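Trollis – a small town on a green plate
Photo gallery, part 2: the loose bricks

Home | The town | Gallery | Plans | Write to me

Trollis is the name of the brick town that I have been building for many winters in Brostenel. The first part of the gallery shows the finished houses. This second part is for the bricks themselves and for the table work: sorting, choosing, pressing down the first row. Many visitors of the page wrote that they would like to see more of this and fewer roofs. I agree with them, and I hope they will forgive that the page grows slowly. I write long texts and I add pictures one by one, so for now there is much more to read than to look at.

The place

Trollis stands on shelves in the back room of the old Manole bakery, which was a store for flour before. The room has good light until four in the afternoon. In winter it is cold in the morning, and cold bricks feel harder to press together, at least to my fingers. I have no explanation for it. I begin the sorting first and leave the building for later in the day.

The town has 11 houses at the moment, one church without a clock, a market hall and a bridge which leads to nothing. The bridge was planned for a river. The river needs transparent blue plates in a quantity that I do not have, so the bridge waits.

The bricks

Most of the bricks came to me mixed. I bought some in bags from flea markets, and other people gave me theirs when their children became too old for them. A mixed bag always contains the same things: too many red bricks, a few wheels without tires, one plate with bite marks, and something that is not a building brick at all. I have found a button, a key and a dried bean. The key is still with me in case somebody asks.

I wash new bricks in warm water with a little dish soap and spread them on a towel for one night. Please do not use a hair dryer. I bent four long plates in this way and they never became flat again. They are now under the market hall, where their shape does not disturb.

Sorting

There are two schools of sorting, by color and by shape, and I have belonged to both. By color looks beautiful on the shelf. But a small gray piece among other gray pieces is very hard to find, while a small gray piece among small pieces of every color can be seen at once. I changed to sorting by shape in one November and it took me until the spring.

Now I have a cabinet from Varmont with 32 small drawers. The drawers are shallow and they stop before they fall out, and this was the reason I chose it. The labels are in pencil. Bricks with two rows of studs live at the top, where the hand reaches them first. Slopes and wedges are in the middle. Flat plates are at the bottom, standing on their edge like books, sorted by length only.

Pink, magenta and light green pieces have a drawer together, whatever shape they have. I had never enough of them to divide. They become flowers, shop signs and once a door for the church, which some people did not like.

The heap

Even with a cabinet I like to begin from a heap. I take a handful from several drawers, put it behind the baseplate and work only with what is there. It is a good rule against waiting for the perfect brick. The colors come as they come. If the wall needs an orange brick in the middle of a white row, then it gets one, and in Trollis we say that the owner had paint left from another job.

The heap should not be high. When bricks lie on top of each other in many layers, the hand goes digging and the noise is terrible, especially in a room with a stone floor. One layer, or a little more, is enough. If pieces are still joined from an older building, I leave them joined until I need them. A small tower of red and green can be useful just as it is, for a chimney or the corner of a garden wall.

Under the work I prefer something soft. A bare table lets the bricks run away, and the small ones always run in the direction of the radiator. A felt surface holds them where they fall and is also kinder to the ears. It collects dust, it is true, and must be brushed from time to time.

The baseplate

All houses in Trollis begin on a bright green plate. I tried gray, which is better for streets, and sand color, which is better for nothing that I build. On the green one every color is easy to see except green itself. For this reason the gardens are built last, in full daylight.

The first brick decides a lot. I count the studs from the near edge and from the left edge, and I write both numbers on a piece of paper before I press anything. It sounds too serious for a toy, but a house that stands one stud too far to the right will meet its neighbor two months later, and then the whole side must come off. This happened with the post office. You can see in the first part of the gallery that its wall is thinner than the others.

A brick with two rows of four studs is my usual beginning. It is long enough to show the direction of the wall and it is easy to hold by the sides. I bring it over the place, look from above if the edges are parallel with the rows of studs, and only then let it down. The pressing comes after, first at one end and then at the other. With plates it is the opposite, I press in the middle first.

Light

A few words for those who photograph their own buildings. The plates are glossy and they like to shine white on one side. I have tried paper over the lamp, a curtain, and a bigger distance. The paper helped the most. A little shine I leave as it is – the studs look rounder with it.
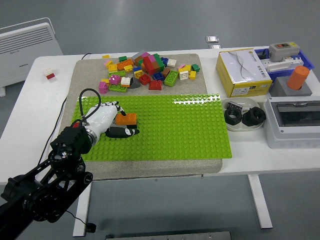

For the next house I have two ideas. One is a narrow building of three floors with a shop below, in mixed colors, beginning with an orange corner. The other is a station, but a station asks for rails, and rails ask for another shelf. The narrow house is more probable.

Some 40 long gray plates would also be very welcome for the street in front of it. If you have such plates and no use for them, please write to me through the contact page. I can offer red bricks in exchange, in any quantity.

Back to part 1: the houses
Back to the top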